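7 Fruit and a round dish on patterned cloth

Flivum Home Still Life Guide
Revised 12 Jan 2018

Welcome to our favourite section! If you've worked through the jars and the folded towel in the earlier sections you already know how to settle a group of things and look at it properly. Now you get colour, peel, curves and a busy cloth all at once, and you can eat most of it afterwards.

The set-up has two stages. In the first, the fruit is laid out loose with the dish behind it. In the second, the same fruit goes into the dish. Allow 95 minutes for both stages if you're drawing, or a good deal less if you only want to practise arranging and take a few snaps on your phone.

7.1 What you need

One shallow round dish or plate, dark and plain. The Feswood dish supplied in the large kit is fine, and so is anything from your own cupboard.
Oranges, one or two. Big ones with a pebbly skin are lovely.
Small citrus, such as tangerines or mandarins.
Bananas, still a bit green if you can find them.
Cut pomelo, in wedges, rind left on. Grapefruit will do, though you lose that wonderful thick pale rind.
One small dark fruit. A plum, a passionfruit, a fig, whatever the shop has.
A patterned cloth, sheet or bedspread.
Paper towel.
Your Plirley viewing card (card no. 423 in the pack).

Note: The small dark fruit looks like an afterthought on the list. Please don't skip it. It gives your eye somewhere to land among all the yellow and orange, and it is often the first thing people draw well.

7.2 Choosing the spot

A table works, and the floor works if your knees are up to it, but we really love a bed for this one. It's low, it's wide, you can walk around at least part of it, and there's already cloth on it. The heaped-up doona or comforter at the back makes a soft hill behind the fruit for nothing.

1. Push the doona or comforter to the far side of the bed. Leave it rumpled.
2. Smooth the sheet in front of it with the flat of your hand. Small wrinkles can stay.
3. Lay your patterned cloth over the near part of the bed if the sheet itself is plain. If the sheet is already patterned, use it as it is.
4. Turn off the ceiling light and see what the window gives you. Turn the light back on if the fruit goes grey.
5. Sit or kneel where you plan to work and check that you can see the whole smooth area without stretching.

Caution: Cut citrus drips, and pomelo juice will mark a light-coloured sheet. Blot every cut face with paper towel before you put it down, and keep a spare sheet of towel within reach.

Caution: A mattress moves when you lean on it. Get the camera, sketchbook and pencils where you want them before any round fruit goes down, or you'll be chasing oranges.

7.3 Stage one: fruit laid out

1. Put the dish down first, toward the back of the smooth area. Leave nothing in it. A slight tilt is good, so if the bedding tips it a little, let it.
2. Place the largest orange in front of the dish and off to one side. Roll it until the best part of the skin faces you.
3. Lay the bananas side by side in front of the orange. Slide one along a bit so that the ends don't line up.
4. Set a tangerine near the end of one banana.
5. Put the small dark fruit beside the tangerine, close enough that the two nearly touch.
6. Stand one pomelo wedge up at the side of the orange, flesh toward you.
7. Place the bigger wedge at the very front.
8. Hold up the viewing card and look through the window in it. Move one thing. Look again.

Moving just one thing at a time is the whole trick of step 8. We've watched people shift three pieces in a hurry and lose an arrangement they were thrilled with a moment earlier.

Note: If the wedge won't stand, press a shallow dent in the bedding with your knuckles and sit it in that.

7.4 Stage two: fruit in the dish

1. Clear a little space and bring the dish forward to the middle of the cloth.
2. Put the big round fruit in at the back, with a gap between pieces if you're using two.
3. Lean the long pieces over the rim. A banana lying flat in a dish disappears, but one poking out over the edge has real swagger.
4. Tuck the curved pieces in at the side, following the line of the dish.
5. Fill the front with the small citrus.
6. Finish with the dark fruit near the front rim.
7. Take your hands away slowly and let it settle. If something rolls, try it where it stopped before you put it back. It might be better there!

Caution: Don't stack a shallow dish high. Anything left over can go on the cloth or in your mouth.

7.5 The two stages on patchwork-style cloth

Fruit laid out, with the dish at the back:
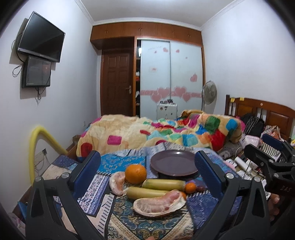
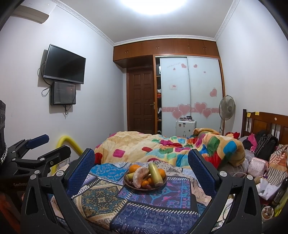
7.6 Working with a busy pattern

A lot of people are nervous about pattern and reach straight for a white pillowcase. Give the pattern a go first! Cloth printed in panels is especially handy, as the edges of the panels tell you where things sit and how far back they are.

1. Pick one panel edge and notice which piece of fruit it runs behind.
2. Draw or photograph that meeting point before anything else.
3. Half close your eyes. The small flowers and squiggles will blur into a few patches of light and dark.
4. Put in the patches. Leave the squiggles for last and only add as many as you enjoy adding.

If the cloth is mostly blue, your oranges will look brighter than they did in the shop. This is one of the great pleasures of the exercise and costs nothing. Try the same group on a cream or brown cloth on another day and compare.

Note: The Baluyot cloth sheets sold with our October refill pack are printed on one side only. Check that the printed side is up before you lay out the fruit.

7.7 Packing up

1. Lift the cut fruit off first and put it in the fridge, covered. Throw it out if it has been sitting in a warm room for more than 2 hours.
2. Wash and dry the dish.
3. Shake the cloth outside. Dab any juice with cold water straight away.
4. Wipe the viewing card and slide it back into the front pocket of the pack.
5. Write the date on the back of your drawing, along with what the fruit was sitting on.

Section 8 uses the same dish with eggs and a tea towel, so leave it out if you're carrying on.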